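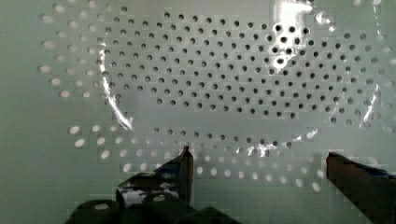
Open day at Sustura, bench 5

July 9, 2020

I finally wrote up my notes from the Sustura open day. They run one every March, and this time the manipulation bench was the part I stayed at longest, so most of this post is about that. The mobile bases were in the other hall and I only walked through.

The arm on bench 5 is a six-axis unit with a parallel gripper and a small camera fixed at the wrist. The task on the schedule was bin clearing: reach into a perforated plastic container, pick up what is in it, put it down on a tray, repeat until the container is clear. Kevin Rivadeneyra ran the demonstration and Oi-ling Chou sat at the second keyboard and answered questions. The wrist camera feed went to a monitor facing the visitors, and I spent more time looking at the monitor than at the arm.

The container

The containers are molded plastic, pale green going to gray, with holes over the floor and the walls. I asked why they had not picked something with a plain bottom. Chou said the plain ones came first and worked well enough that they stopped learning anything from them. Parts baskets at the customer sites they care about are mostly perforated, so the bench uses perforated.

A grid of holes is a poor background for a vision system, for a few separate reasons. The pattern repeats, so any matching step that looks for local features finds the same feature everywhere. The contrast also flips. Where there is shadow behind the plastic, the holes are dark. Where light gets through, they are white. Both can be in view at once, with the dark field ending in a soft curve and the bright holes carrying on outside it. A threshold that separates hole from plastic in one region has the wrong sign in the other.

Rivadeneyra said their first segmenter, which they called Valtus, was tuned on the dark holes only. It reported the bright ones as small objects. On the log they showed us, one pass over a container with nothing in it returned 32 candidate grasps. He was quite calm about that.

Clear plastic over the grid

The hard case was a transparent curved piece lying on the perforations. There is very little of it to see on the feed. You get a long white arc down one side, a thinner streak on the other, and a patch of glare near the top strong enough to wipe out part of the grid. Everything between those is the hole pattern, seen through the plastic. If you did not know what you were looking at, you could easily take the highlights for reflections off the container itself.

The depth sensor over the bench does not help much. It is a structured light unit, and on clear parts it mostly returns the surface behind, with gaps where the glare is. Chou pulled up a depth map from an earlier run and the part was a ragged hole with nothing in it.

What they do now is treat the highlights as evidence. The newer pipeline, Paltell, looks for long smooth bright curves that do not follow the hole spacing. A hole is small and periodic. A rim reflection is long and crosses the pattern. When the wrist moves, the two also behave differently: the holes shift as a rigid grid, and a highlight slides along the surface. Two or three views are enough to fit a rough outline, and the grasp is planned on the outline with the fingers set wide.

I asked about the room lights. They leave them as they are. A diffuse dome would remove most of the glare and, with it, most of the signal.

Fingers

The fingers are dark, with a narrow blue strip on each. One appears tapered and the other squared off from the camera's side. I had a question about wear and forgot to ask it. Someone behind me asked about force limits on thin plastic and the answer was that closing force is capped in the controller, with the cap set per part type by hand. Rivadeneyra would like it to be learned. Chou would like it to stay by hand. I am with Chou on this, at least until there is a slip sensor on the finger that anyone trusts.

Checking that the container is clear

The last step got the least attention from visitors and I thought it was the best engineering on the bench. Before a container can be marked clear, the arm goes back over it with the jaws open and sweeps the floor and the walls. The feed during a sweep is soft. Holes turn into dashes, and the ones on the near wall smear sideways while the floor still reads as a diagonal grid. I would have expected them to stop the arm for each picture. They used to, and it cost too much cycle time, so the check now runs on moving images and only stops if something breaks the pattern.

The test is simple. Fit the grid, predict it forward, subtract. Small isolated glints are allowed, because there is nearly always one somewhere on the plastic. A bright mark that persists and has length is not allowed, and triggers a second look from a different angle.
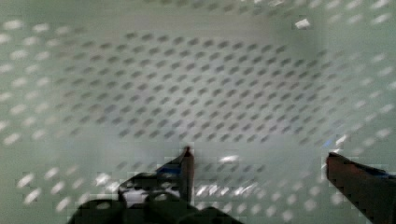

Numbers

They gave these on a slide, so I will repeat them with the usual caution about slides. The evaluation set is 1296 attempts, mixed opaque and clear parts. Opaque parts are close to solved and they did not spend time on them. For clear parts they only quoted a block of 100 attempts on one part shape, and the failures in it were mostly from glare landing on the rim where the curve fit needs it. No breakdown by container, which I would have liked, as the slope of the walls must matter.

Cárdenas, the group that supplies the test parts, had a table next to the bench with samples in trays. I picked up one of the clear covers and tilted it under the ceiling lights for a while. With the eye it is easy, and I think most of that is being able to tilt it.

Practical notes if you go next year: parking is behind the building, the bench sessions repeat through the afternoon, and the later ones are less crowded. Bring your own coffee. I have asked Chou whether the sweep check is written up anywhere and will add a link if she sends one.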